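Small Stuff, Small Boxes: Final Report for the Storage Unit
Design and Materials 2, Flanesitz section
Turned in 04/08/2019 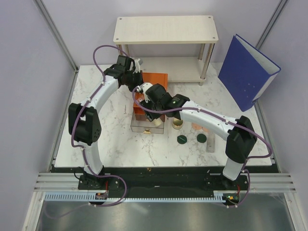
My project is on where small things go when they don't have a place. Pens and books are easy, everybody makes furniture for those. I wanted the stuff under the size of a fist – lids, caps, beads, sample tiles, single earrings, the little cups that come with something else. The question from the proposal was whether a see-through container gets things put back more than a closed one does. For the tabletop layout I stayed with what I'd been using since the first draft: the orange box toward the back, the clear acrylic drawer with the gold knob in front of it, and the gold-rimmed cup standing to the right of the drawer. The flat things go over on the right side, the two dark green discs side by side and the thin peach ones a bit behind them. Marble pattern is nice to look at but pale things get lost on it, more on that later.

Background

Didn't find much on this. Most of the reading is about kitchens and closets. The Kallelley catalog has a whole section of clear drawers and a half page on how to fill them, which was useful for sizes and not for anything else. The Yeon handout from week three had the idea of a "landing spot", meaning an open dish where a thing can sit before it gets sorted. I took that over and used the cup for it.

What I did

Started in November with the drawer in the hall of our apartment. Emptied it on the floor. 106 things, not counting paper. Sorted by size first, then by what they were for, then gave up on what they were for since over 40 of them I couldn't say. Size worked better.

Then tried three setups, one week each.

Week one, closed box only. Everything in the one box with the lid down. Quick to clean up, terrible to find anything. By the end of the week people in the apartment were leaving things next to the box.

Week two, clear drawer only. Better. You could see what you wanted before you opened it. But it filled up fast and a full clear drawer looks worse than a full closed one, it looks like a mess you paid for.

Week three, both, plus the cup. Box for the things you need maybe once a month, drawer for daily things, cup for "don't know yet". This is the one I kept.

Rules I ended up with:
Flat things do not go in the cup. They slide under everything and you have to dump it.
Light colored things go in the drawer with something dark under them. I used a piece of felt from the Brandale scrap bin.
The knob has to be big enough to grab with full hands. The first drawer I bought had a finger notch and I hated it, returned it.
Box goes behind the drawer, never on top. On top means nobody opens either one.

Results

I asked everybody in the apartment to write down when they looked for something and didn't find it within a minute. Not very scientific, I know. Week one had the most notes by far, week three had 2. Week two was in the middle but closer to week three then I expected, so the clear front is doing most of the work and the box mostly keeps the drawer from overfilling. I would of liked another month to check that.

The cup was emptied twice in the whole third week, both times by me. So the landing spot is only as good as whoever sorts it. I don't have a fix for this.

Problems

Pale on pale. A peach disc on a light marbled top is hard to see from standing height, and the same goes for anything cream colored. If I did it again I'd pick a plain dark tray and set the whole group on it.

Tall narrow things. The gray block is too long for the cup and takes up a strip of drawer it doesn't deserve. For now it stays out at the right-hand end. Not solved.

Noise. An acrylic drawer with beads in it is loud. Felt helped with this too.

Left to do

Labels on the box – tried tape, it peeled.
Redo the size chart, the columns got switched in the printed copy.
Measure the drawer on the inside, I only have the outside numbers.

Word count without this line and the chart: 2,671 in the long version, this is the short one for the Flanesitz binder.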